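A day at the Unum open house in Kemcombe

I've wanted to get inside Unum's place ever since their desk arm kit came up in our maker group back in May, so when they announced an open house I had my name down within the hour. Getting there took two buses and a long walk past the garden center. Worth every minute!

Unum rents the upper floor of the old Mullard building. You come up a metal staircase, sign a sheet, get a sticker with your name on it, and then you're right in the workshop. They don't do a slideshow first, which I liked. Glenys Haslam, who runs customer training, took our group of 6 and simply asked what we wanted to see. Everyone said the same thing: the arm picking stuff up.

The kit on show was the Khosravi, their package for schools and small workshops. You get the arm, a gripper, the controller, the cables and a year of the teaching software for $2,105. That's a lot of money for me, but I've seen training arms priced far beyond it, and this one comes with lesson plans (67 of them, and I flipped through the printed binder for far too long while the others were at the coffee table).

What surprised me most was how you teach it. You hold a button, grab the arm and move it by hand to where you want it, let go of the button, and the position is saved. Do that a few times and you have a little routine. A man in our group who had never touched a robot had it reaching over and closing its gripper on command before his coffee was finished. It took me longer, mostly because I kept saving points by accident. There's an undo, thank goodness.

The second half was about grasping, and this is where I started scribbling notes. Glenys likes play food for beginners. A strawberry gives the gripper very little to hold, a bottle lying down has to be approached from the right side, and anything thin and crumpled is a real test for a two-finger grip. Her advice was to start with one object, always in the same spot, and only then begin moving it. The software lets you set how wide the fingers open and how hard they close, and you can feel the difference if you let it gently pinch your sleeve. (We were allowed to! At the lowest setting, under supervision.)

I asked about wear. The finger pads are the part that goes first, and Unum suggests checking them every 500 hours. Swapping a pair means undoing two screws on each side, and I got to try it with the spare gripper they had out. Fiddly the first time, quick the second.

A few things I wasn't so sure about. The cables run along the outside of the arm, and I'd want some clips before I let a room full of teenagers near it. The software needs a fairly recent laptop, and the one I brought could open the lessons but choked on the 3D view. And the manual is still thin on what to do when the arm stops with a fault. Glenys agreed with that one and said a longer section is being written.

They're also planning a loan program, where a school or club can keep a kit for a month and pay only for shipping. I put our group on the list on the spot. If we get it, I want to try the sorting lessons first, with fruit going one way and everything else going the other, and then let the younger members make up their own rules.

The next open house hasn't been announced yet. Wear comfortable shoes, because there are hardly any chairs, and bring a newer laptop than mine.

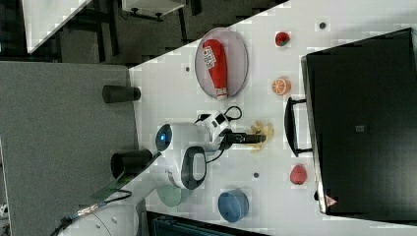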